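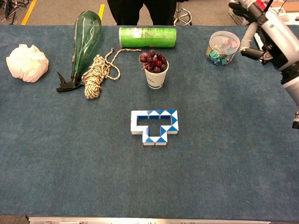 毡垫上的蓝白魔尺，折叠状态。

首页　工坊笔记　船只档案　材料　联系

五月，周五，工作记录：Ullivau 海洋舟尾鳍盒渗水，拆检与重新粘接

接上一条。上次只写了“后舱进水，待查”，舱盖密封圈换过以后仍然进水，密封圈可以排除。

一、进水位置

船架高，船尾略低，后舱擦干，从舱内灌水到淹没尾鳍盒上沿，外侧用粉笔涂一圈，等粉笔变色。左侧壁后端先湿，位置在盒体法兰与船底内壁的交接处，靠槽口尾端。右侧没有反应。前端绳管接头也没有反应，接头处有旧胶，颜色发黄，但没有开裂。

灌水法比打气法慢，但打气时后隔舱板会鼓，容易看错。隔舱板本身另外用肥皂水查过，上缘有一串小泡，属于透气孔，出厂就有，不处理。透气孔不要堵，堵了以后夏天暴晒舱盖会弹开。

二、拆检

尾鳍取下。Gident 尾鳍片，拉绳式，下放靠弹力绳。片体前缘有磕痕，后缘完好。槽长实测 208 mm，图纸上没有这个尺寸，记在这里，下次裁垫片直接用。

盒体左侧法兰用薄刮刀可以插进去，插入深度到 10 mm 时碰到还粘着的胶层。从槽口尾端往前，脱粘区大致呈三角形，尾端宽，往前收窄。胶层断面光滑，船底内壁一侧没有带下纤维，判断是当初粘接面没有打磨到位，属于界面脱开。胶本身没有碎，也不发粘。

砾石滩下水时石子卡进槽里，再硬拉绳收鳍，侧壁受外撑力，法兰尾端受的是剥离力，和脱粘区的形状对得上。槽内清出三粒小石子和一团干的海草，石子留了一粒在零件盒里，给借船的人看。

三、处理方案比较

方案甲：不拆盒，把脱粘区撬开，灌胶，夹紧。工作量小，但粘接面无法打磨，等于在原来的光面上再粘一次。

方案乙：整盒拆下，两面打磨，重新粘接，法兰外面加一圈玻纤布。要把右侧完好的胶层也切开，有伤到船底的风险。

方案丙：左侧法兰局部切除，补新的法兰条，右侧不动。

选乙。甲在上一条船上做过，一个夏天以后又漏。丙的问题在转角，新旧法兰搭接处厚度突变，以后还是从那里开。

四、操作

1. 绳管在接头前方切断，留够一截重新套接的长度。绳管两端贴胶带，防粉尘。

2. 用振动切割机从左侧尾端进刀，刀片贴着法兰，不贴船底。右侧胶层硬，中途停了两次等刀片凉下来。没有切穿船底，内壁表层有一道浅划痕，打磨时一并处理。

3. 旧胶用刮刀去掉大块，剩下的打磨。船底内壁用 60 目起手，打到整片发哑、看得见布纹为止，再换细一级收一遍边。盒体法兰同样处理。吸尘，丙酮擦两遍，每遍换新布，单方向擦。

4. 干装。盒体放回去时右前角翘，垫纸片量了一下缝，确认不是船底变形，是盒体法兰当初压出来的弧。翘角处多磨了一点，能平贴。槽口内侧用蜡处理过的木片塞住，木片两面包胶带，避免溢胶把槽封死。

5. 配胶。Brustereo 环氧，按重量配，不按体积。先刷一层不加填料的薄胶，两面都刷，等到表面拉丝，再上加了硅粉的稠胶。稠度以刮刀竖起来不往下流为准。圆角用短木棍圆头一次刮出来，中途不回刀。

6. 压紧。舱内没有地方下夹具，用沙袋压。沙袋放好后从舱口照灯看一圈，左侧溢胶连续，右侧中段少一块，补了一点再压。

7. 玻纤布两层，45 度方向裁，第二层比第一层宽一指。趁圆角还没有完全硬的时候铺，免去一次打磨。剥离布盖在最外面。

五、固化

车间早上偏凉，Siriwan 那边的暖风机借来用，吹后舱口，不直吹胶面。后固化按 Brustereo 说明书的低温一档走，舱内探头放在盒体上方。升温要慢，船尾甲板是深色的，甲板一侧比船底热得快。探头读数以舱内为准，甲板表面另用手持测温枪看，超过舱内读数太多就停机等一等。

沙袋过夜不动。第二天先拆木片，再撕剥离布。木片右侧有一点粘住，用热水浇槽口外侧后拔出，槽壁无损。

六、重量

盒体连玻纤布、圆角和新绳管接头，装船前后相减，净增 765 g 的说法不对，那个数是连尾鳍片一起称的，表格里已改注。以后尾鳍片单独称，不要混在船尾件里。

七、复查

重复第一节的灌水法，粉笔没有变色。保持到午饭后再看，仍然没有变色。水放掉，擦干，后舱口敞开晾。

尾鳍装回，收放各十余次，收到底时左侧有轻微擦碰声。拆下看，片体左面靠后有一道亮痕，对应槽口内侧一粒溢胶。用锉刀修平，声音消失。弹力绳换新，旧绳外皮起毛，弹力也不足，放不到底。

滑块处的拉绳原来打的是单结，改成双渔人结，绳头烫过。绳夹螺丝涂了少量中强度螺纹胶，不要用高强度的，塑料座会裂。

八、未完事项

——下水实测没有做。要装载测，空船船尾浮得高，槽口受的水压不够。后舱放水袋，桨手上船以后在浅水压舵转弯，回来开舱看。
——另一条 Ullivau 同批，尾鳍盒还没有查。看法兰尾端能不能插进刮刀即可，不用灌水。
——Gident 片体前缘磕痕暂不修，等换片。
——借船登记本里加一句：砾石滩靠岸前收鳍；鳍放不下来时不要拽绳，请同伴从船尾把绳环往下拉。尾鳍片尾端现在没有绳环，要先钻孔穿一段细绳，孔离边缘留够。
——硅粉剩半罐，玻纤布够再做一条船，剥离布用完了，下单。

九、备注

舱内打磨时半面罩起雾，换了带呼气阀的一只。手套戴两层，外层沾胶就脱，里层不用换。舱口边缘垫毛巾，否则前臂会被舱口圈磨破。

粉笔用白色的看不清，这条船底是浅色，下次用蓝粉笔。

本站使用 Cookie 以记住您的语言设置。继续浏览即表示同意。　接受　设置

联系工坊　|　版权所有，转载请注明出处　|　返回顶部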